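About Sidance

Hello, and thanks for dropping by! I'm the person behind Sidance, a very small workshop that tries out grippers, arms, wrist cameras and controllers so you can find out what suits your job before you spend the money.

I started in June with one second-hand controller and a rather wobbly bench in Strickland. We've since moved to Sastness (more sockets, better biscuits) and the notebook has grown to 1346 logged trials, covering 156 different household bits and pieces. I do love a lumpy plastic thing – smooth boxes are easy, and your customers don't only buy smooth boxes, do they?

Most of what we do is side by side. Same object, same bench, two finger pads or two cameras, and I write down what slipped, what squashed and what drove me up the wall. Our longest-running comparison is Vikell, which looks at how 7 grippers cope with thin walls, curved sides and long awkward poles. It's my favourite, mostly for the arguments it starts over lunch.

We don't sell hardware and we don't take a cut from anybody who does. You get the notes, the footage and my opinion, which you're very welcome to ignore!

If you've got something fiddly that needs picking up, pop it in the post and tell me what's gone wrong so far. Bookings for the next round close on 22nd February. 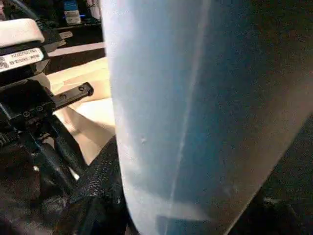
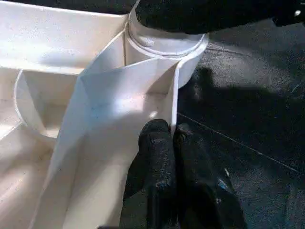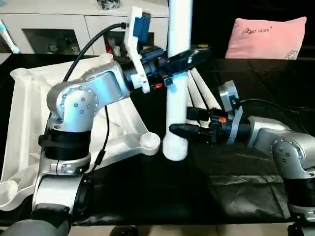

Last one: both arms at the bench with the tall white pole.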